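January 2024
Mercedes Chávez

3.2 Table layout rules

The Potari guideline fixes what may lie within reach of the arm before a trial starts. We applied it to 74 layouts -- one is shown in Figure 4. 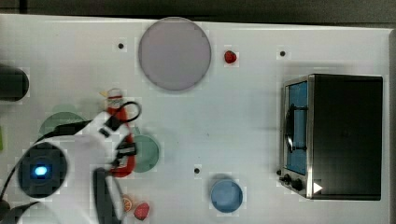 Clearance is the rule most often broken. It asks for a free path between the held item and any appliance with a door. The toaster oven stands at the right, so the plates count as obstacles on that path and must be logged.

Soft items need a separate grip limit. With a felt bottle the fingers should close on the body, at both sides, and leave the brand name readable. 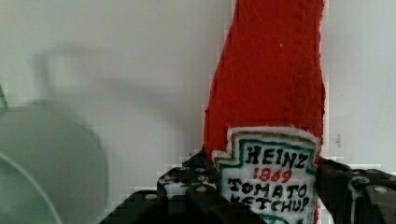

3.3 Stopping rules

An operator stops the arm if a held item touches anything not named in the task.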